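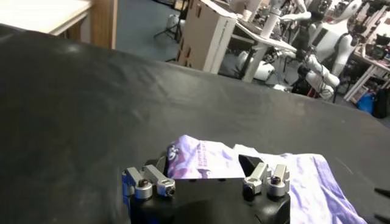

Call for participants: origins of midwinter and harvest customs

The Tiongson Folklore Archive seeks 70 adults for a study of how families explain seasonal customs - where they think a custom began, who taught it to them, and what has been dropped over time. Interviews will be compared with 1,552 letters and parish notes held at Undport.

Participants must be 18 or older and must have kept at least one yearly custom, religious or secular, since childhood. No knowledge of history is required.

The study consists of one written form and two recorded interviews, held 3 weeks apart. Payment is $100, issued after the second interview.

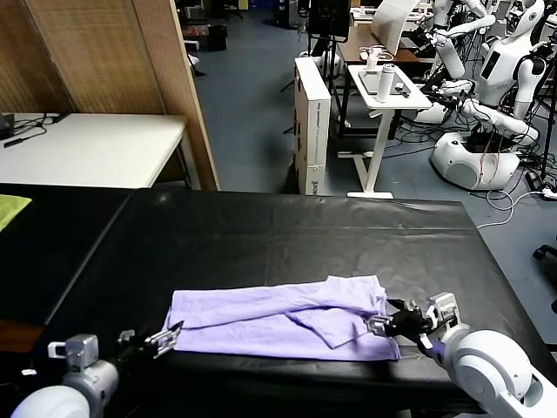 Purple cloth on a black-covered table.

Interviews take place at the Plondard reading room or by phone. Recordings are transcribed without names. Applications close at the end of October. Write to Divina Pascual, study coordinator, giving your age, your town and the custom you keep.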